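Forum > Bimanual and Tabletop Systems > Events and Site Visits

Topic: Open day at Brundamier -- cloth handling station, notes

gantry_pm
Went to the Brundamier open day on Tuesday. The invitation promised three stations: palletizing, screw driving, and cloth handling. I went for the third one. Posting notes while I still have them, mainly for people who are pricing something similar and couldn't make the trip.

Palletizing was what you would expect. Screw driving was down when I got there and still down at lunch. Cloth handling ran most of the day with two arms facing each other across a table, working on small cleaning cloths. The host was Cleiton Brandão from their applications group. He talked for 35 minutes and took questions for longer than that.

Main claims from the talk:

Training set for the cloth task is 400 teleoperated episodes, all recorded on the same table.
Success on their internal test is 89 percent. A success is one cloth picked up and placed in the assigned container, with no human touching anything.
The policy controls both arms together. There is no separate planner per arm.
No force sensing at the fingertips. Grip is inferred from motor current and the camera views.

Slides were not handed out. I asked.

tolstack
What counts as placed? If a corner hangs over the rim, is that a pass?

gantry_pm
I asked that one too. A cloth hanging over the rim passes if it stays put when the gripper opens and the arm retracts. He said they argued about it internally and took the looser rule. So read the 89 with that in mind.

mirela_k
Then the number is not comparable to anything. The Jarwood people score a cloth as placed only when it is fully below the rim. On loose fabric that difference is large.

gantry_pm
Agreed that it isn't comparable. I would still take a stated rule over an unstated one. Most of the demos I've been to this year had a percentage on a poster and no definition under it.

dull_endmill
Was it autonomous while visitors were watching, or was somebody driving it from behind a screen?

gantry_pm
Both, and they announced which. Morning session was teleoperation, so people could see how the episodes are collected. Afternoon session was policy only, with an operator holding a stop button. The mode was written on a whiteboard next to the table and somebody changed it at the switchover.

dull_endmill
OK. That is better than the last one I drove four hours to see.

hollis_feeders
I was in the afternoon group. A few observations that differ from the original post.

First, the resets. Between runs a technician rearranged the cloths by hand. It looked casual, but I watched several of these and the cloths went back to similar places every time. I don't think it was deliberate. A person resetting a table all day falls into a pattern. It does mean the afternoon runs were easier than the word "random" on the slide suggests.

Second, the pace. Nobody quoted a cycle time and I can see why. The arms pause before each grasp long enough that visitors started talking over it. A sorting line in a laundry could not use this today.

Third, the failures I saw were nearly all the same failure. The fingers close on a fold, the fold slides out, and the arm completes the lift with nothing in the gripper. It then goes to the container, opens, and comes back. There is no check for an empty hand. I raised this and the answer was that the policy "usually notices on the next look."

mirela_k
That third point is the whole problem with motor current as a grip signal on thin fabric. The current difference between one layer of cloth and no cloth is inside the noise. You need a fingertip sensor, or a camera check after the lift. Either one is cheap compared with the arms.

gantry_pm
He did address that, in part. Their position is that fingertip sensors fail often enough under teleoperation that the upkeep costs more than the missed grasps. They had one type on the grippers last December and took it off.

mirela_k
That is an argument against that sensor. It says very little about the measurement.

p_tello
Percy Tello here, I work on integration at Ikano. We put in a two-arm cell for folding and bagging that has some overlap with this, so I can add some context. I was also at the open day, on the morning tour.

On resets: hollis_feeders is right, and we had the same trouble. What fixed it for us was a printed card. The technician draws a card before each reset and lays out the items to match it. It adds a short delay and removes the habit. I told Cleiton this and he wrote it down.

On pauses: those come from inference running on one workstation beside the table, with the next chunk of motion requested only after the previous one has finished. Overlapping the two removes most of the stop-and-go. It also makes the motion harder to debug, so I understand leaving it off for a public demo.

On mixed items: they vary cloth color a good deal and container type somewhat. They do not vary material. Everything I handled at the table was the same kind of cloth in different colors. I would want to see terry, a thin synthetic and something stiff before I believed any figure.

tolstack
Did they say anything about which arm goes for which item? With two arms over one small table I would expect them to get in each other's way constantly.

p_tello
Less than you would think. In the teleoperated episodes the operator mostly uses whichever arm is nearer, and the policy has picked that up. Items in the middle are the awkward ones. Sometimes both arms go for the same cloth, and then either they share it or one of them backs off. I saw both in the morning. Photo from my tour, the middle case: 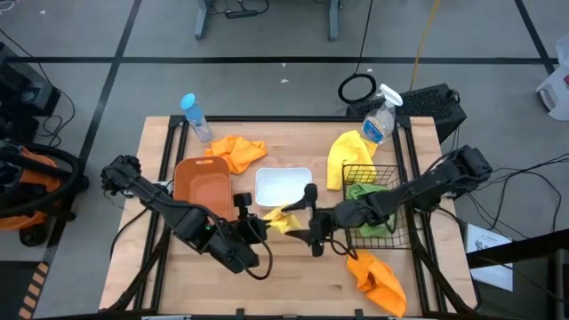
The sharing is where a joint policy earns its keep. With two independent controllers you would need an explicit rule for who owns the item, and that rule breaks down as soon as the cloth is dragged. With one policy for the pair, the handover is learned along with everything else. The cost is data. Cleiton said the shared grasps are a small part of the 400 episodes, and it is the part they intend to record more of.

hollis_feeders
They did it twice in the afternoon. One went fine. In the other, both arms held on and pulled until the cloth came out of one gripper. No fault raised, no stop. With a dish cloth that is harmless. I would not want to see it with anything rigid.

tolstack
Is there a torque limit on the joints?

p_tello
Yes, and it is set low. These are light arms. The limit protects the arm more than the item.

dull_endmill
So what does anybody do with this commercially? I'm asking seriously. I run a shop with 4 people and I get a flyer for something like this every month.

p_tello
For a shop your size, nothing this year. The likely first use is low-volume kitting where the items are soft and the layout changes weekly, and where a missed pick costs a retry and nothing else. Anything with a fixed layout is better served by a single arm with a fixture.

mirela_k
I'd go further. Anything with a fixed layout is better served by a chute.

gantry_pm
Adding something I left out of the first post. The mounting was the part I liked best. Both arms sit at the table and the profile framing goes with it, so the arm bases keep their relation to the work surface. Fülöp had a similar demo last year with the arms on separate pedestals, and they spent the first half hour of the visit recalibrating after somebody bumped one.

tolstack
Separate pedestals are fine if you bolt them down.

gantry_pm
They did not bolt them down.

hollis_feeders
One question I forgot to ask on site. Is the 89 percent averaged over all cloth positions or only over the ones they train on? If the bottom edge of the table is weak I'd like to know. The near-edge grasps looked the least confident to me, with the wrist bent well over.

gantry_pm
Not stated. I can email him.

mirela_k
Ask for the count of trials while you're at it. A percentage with no denominator is a decoration.

gantry_pm
Sent. I asked for the number of trials, the split by position, and whether the same technician did the resets for the test runs. Will post whatever comes back.

p_tello
Ask also whether the test was run at the same time of day as the recording. There is daylight in that hall, and our own numbers dropped every afternoon until we put up blinds -- took us two weeks to find it.

gantry_pm
Added in a second email.

dull_endmill
Did they ever get the screw driving going?

hollis_feeders
Around three. The bit was worn.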